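Wednesday, December 31, 2025

Up at seven. Cold and gray. Coffee, two slices of toast, then I went down to the hall to get on with the table before anyone wanted me for anything else.

The job for today was the big table in the back room at Sikder. It has had the blue carpet on it since October, when we stuck it down for the craft sale, and it has picked up everything since then. Cleared off the leftover programs and two bags of clothes hangers. Paid 27 dollars last week for a new head for the vacuum and it does pull better than the old one. Went over the carpet twice the long way and once across. The pile still looks tired. I think it was the cheap roll from Drakach, and for what it gets used for I am not going to replace it.

Stood the folding screen up behind the table again. The hinge on one side is stiff and I had to walk it out a little at a time. The screen came from my aunt's apartment in 1995 and the weave has held up better than I expected. Dusted it with the soft brush, top to bottom, and got a good deal of dust in my sleeve.

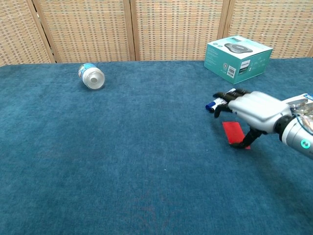
The blue table, with the screen up and a bottle on its side.

There is a faint reddish-brown patch toward the front that I want to try again with cold water and a little dish soap. I'll leave it until Friday so it has the weekend to dry. Also one bit of white lint that I picked off by hand.

Mizanur Uddin came by at eleven to drop off the Jenavia keys and the electric bill. He thinks we should put the table against the long wall and keep the screen for the door, to stop the draft. I said we could try it after the holiday. He stayed for a cup of tea and told me about his car, which needs a new battery and two tires. He has been quoted 243 dollars and thinks that is too much. I told him to call the place on Mill Street.

Walked to Postamby after lunch to mail the package to my sister. Long line, only one window open. Bought stamps while I was there. Home by three with wet shoes.

Soup and the end of the bread for supper. My sister called at eight and we talked until nearly nine. Mother turned 91 this fall and is asking for her green cardigan again, so I need to look in the cedar chest tomorrow. I won't stay up for midnight. Set the alarm for eight.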